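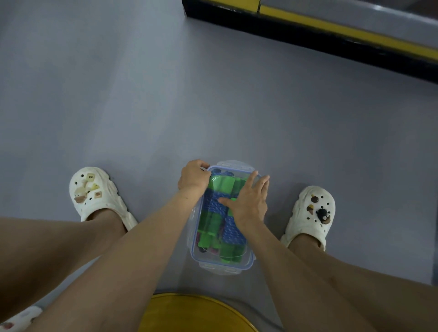
Clip box on the floor, one hand on the rim and the other pressing down.

Print this page | E-mail this page

How do you get skipping ropes into a box without them turning into one big knot?

Posted by twoleftclogs

We have a home gym of sorts in the back room and the skipping ropes are the worst thing in it. The weights stay where you put them. The ropes don't. At the moment they all go in one clear plastic box with a clip lid, the sort sold for shoes or craft bits, and every time anyone wants one the whole lot comes out together like spaghetti.

They are not all the same either. Some are the fat braided kind, and those are not too bad. Others are thin cord, and those are terrible. Most have foam handles, which take up far more room than the rope does, and one pair has a little counter on the handle which I'd like to keep from getting squashed. I have no idea how tough those counters are. The one I had before was a Politis and the display went blank after it had been under a kettlebell, so I may be more nervous about it than I need to be.

I have tried the following. Tying each rope in a loose knot: they still tangle, but now with knots in. Rubber bands: they worked for a fortnight, then the bands started snapping and I kept finding bits of them under the mat. Hanging on a nail: good, but we rent and I've been told no more nails. Folding each one in half and laying it flat: fine until somebody picks the box up and tips it.

What I'm after is a way of folding or winding that

- doesn't take more than a minute a rope
- a nine-year-old can do on her own
- doesn't leave the rope so kinked that you can't skip with it the next day
- lets the lid shut without sitting on it

The box is 259 mm long on the inside, if that matters. I could buy a bigger one but the shelf it lives on is narrow and I would rather stick with it. It's a Hidus unit from the big shed shop on the Pleddale road and they don't do it any deeper.

I also don't know whether the ropes should go in end to end or crossways, or whether the handles should all point the same way. Any help welcome. Photos or plain instructions are both fine, but please not a video, our connection here is hopeless.

Posted by gymbag_gran

I ran an after-school skipping club for a good many years and we had a cupboard full of the things, so I have done this more times than I'd like. The answer is to use the handles as the reel.

Put the two handles side by side, tops level, facing the same way. Hold them together in one hand. Let the rope drop, and give it a shake so that any twist falls out of the loop at the bottom. Then start winding the rope round the middle of both handles with your other hand. Keep the turns next to each other and not too tight. When you have a few inches left, tuck the end of the loop under the last turn or two. It will hold by itself if the rope is braided.

You end up with a bundle as long as a handle and as thick as two handles and a bit. It goes in the box like a packet of biscuits. 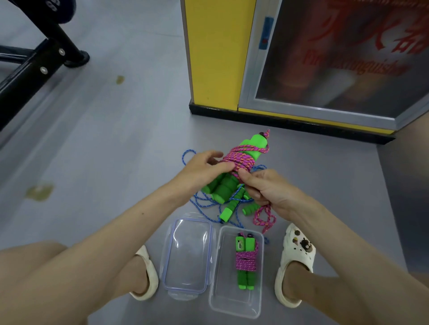

Pink rope wound round a green foam handle, with one rope packed in the box and blue ones still loose on the floor.

A few things I learned the slow way.

Do the thick ropes first. They make solid bundles and you can see how much room is left when they're in. Thin cord can be squeezed into whatever gaps there are.

Don't wind right up at the top of the handle where the rope comes out. That is where ropes wear through. Leave it a bit of slack there so it comes out in a curve. If it has to double back on itself straight away it will crack sooner or later, and plastic cord is worse than braided for this.

With a counter handle, wind below the display. I always put that handle on the top side of the bundle and put the bundle in last, with the display facing the lid. Check that the lid isn't touching it when it's clipped. If it is, turn the bundle on its side. If you are going to leave the ropes for months, take the battery out as well. Ours was a button cell behind a tiny screw, yours may be different.

Foam handles squash, so the box will seem full before it is. You can lean on the lid a bit and it won't hurt them for a night or two, but I wouldn't leave foam crushed over the whole summer. It goes flat on one side and never feels right again.

A nine-year-old can do this. Mine could do it at seven. The only part they find hard is holding both handles in one hand, so let them kneel and do it on the floor or against their leg.

Your box ought to be long enough, by the way. Most children's handles are well under that. Measure one before you start and if it fits lengthways, lay them all lengthways.

Posted by Wexcombe

just get a bigger box. or a bucket. we chuck ours in a bucket

Posted by tidy_by_trade

The winding method in the answer by gymbag_gran is the right one for braided rope and I won't repeat it. I would do the thin cord differently, and going by your description it's the thin ones that are causing most of the trouble.

Thin cord doesn't grip itself. If you wind it round the handles and tuck the end, it springs off as soon as you let go, and then you have loose loops in the box catching on everything. So it needs a fastener. I use the hook-and-loop ties that come on a roll and get cut to length. Flurkska sell them at our local market and the hardware shop has them too. You want the narrow sort. A strip as long as your hand is plenty. Bread bag ties will do if you have nothing else, but tuck the ends in or they'll scratch the handles.

For thin cord:

Untangle everything before you pack anything. Tip the lot out on a hard floor, not on carpet, and spread it so that you can see where the loops go. Find a handle and work back from it. Pull loops apart sideways, and never pull on a handle to free it. Pulling is what makes the small knots, and once a small knot has been pulled tight in thin plastic cord it leaves a kink for good.

When one is free, move it right away from the pile. I hang mine over the back of a chair. If you put it down next to the others it will be back in among them by the time you've found the next handle.

Fold the cord in half, then in half again, until it's a little shorter than your box. Lay the handles alongside it. One tie round the lot, in the middle. You now have a flat bundle and not a fat one, and flat bundles fill the space between the thick ones very well.

On which way the handles should face: alternate them if the handles are wider at one end than the other, which a lot of them are. Top to tail they sit level. If yours are the same width all the way down it makes no difference, and you may as well have them all facing one way so you can see at a glance which is which.

Layers matter more. Put one layer down, then lay any soft or thin rope across the top of it, then the next layer. The soft stuff stops the handles rolling about.

As for the lid, try it loose before you clip it. If it rocks, there is a handle standing proud somewhere, so find it and push it down, and don't force the clips. The clip tabs are always the first thing to go on these boxes. I've thrown out more for broken clips than for cracks. Put the box on the floor, press evenly with a flat hand and do up one end and then the other.

If the cord is already badly kinked, lay it in a washing-up bowl of warm water for ten minutes, pull it straight, and hang it over a door overnight. This works for plain plastic cord. Don't do it with anything that has a wire in the middle, and keep the handles out of the water if there's a counter on one.

I look after the equipment for a holiday playscheme, and the stock list runs to over 1,000 small items. Ropes used to be the ones we replaced most. Since we started bundling them it's been beanbags.

Comments on this answer

twoleftclogs: Thank you, and thank you to gymbag_gran as well. Did the braided ones last night her way and they went in first time. The thin ones are drying over the bathroom door. Do the ties need to be taken off and kept somewhere while the ropes are in use? I can see us losing them all by June.

tidy_by_trade: Leave the tie on one handle, wrapped round the bottom end where your hand doesn't go. Then it's always with the rope. If it gets in the way when skipping, drop them all in the empty box and put the lid on.

gymbag_gran: Mind the ones with bells or tassels, if you have any. Those want a bag of their own.

twoleftclogs: No bells, thank goodness. Display on the counter one is still working and isn't touching the lid. I had to turn it on its side.

Wexcombe: still say bucket

Print this page | E-mail this page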